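Josard Block Push, release 2
README, last edited Oct 6, 2025

Please read the fault section before you train on anything recorded in August.

What is in the release

Tabletop pushing episodes from the Geltport bench. One arm with a rod end moves toy shape blocks on a wooden board bolted to the bench table. Each episode has a color video, joint positions, commanded rod tip position and a text instruction such as "push the green star to the left edge." Instructions were typed by Sointu Lahtinen and Chun-yin Au.

The fault

In August the arm controller lost its height limit after a restart. The limit is kept in a settings file that the Justano driver reads once, at power-on. If the network share was slow to mount, the driver found no file, logged one warning and went on with no floor at all. In 43 episodes the rod tip was commanded below the board surface. The joint torque stop caught most of these. In 2 of them it tripped late, and the rod flexed and slipped in its clamp.

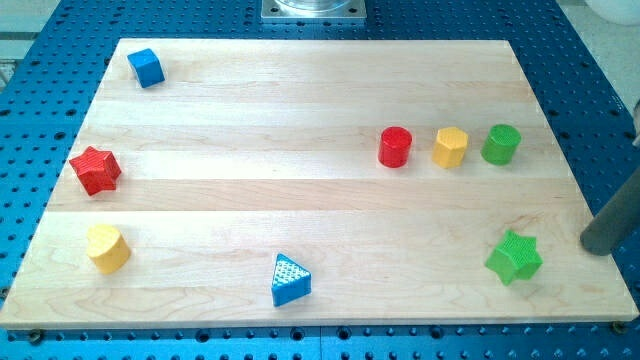
After the slip the rod sat lower in the clamp than the calibration said. The joint data from those sessions is correct, but the computed tip height is wrong by a fixed offset. Yi-chun Yeh measured the offset against a gauge block, and it is stored in tip_offset.json.

No one was hurt. The guard door was closed both times — the interlock log confirms it.

What we changed

The driver now refuses to start without the limits file. The file is kept on the controller's own disk. Jui-lin Fang added a check that drives the tip to a known height before each session and stops if the reading is off.

How affected episodes are marked

fault=1: tip commanded below the surface
fault=2: recorded after the slip, offset needed

Do not use fault=1 episodes for policy training. We left them in for people working on fault detection. The loader skips both groups unless you pass include_faults.

Known gaps

Torque was not logged before the fault was found. Video timestamps can trail joint timestamps by up to 90 ms.

Contact: Yung-ching Chow, Josard data desk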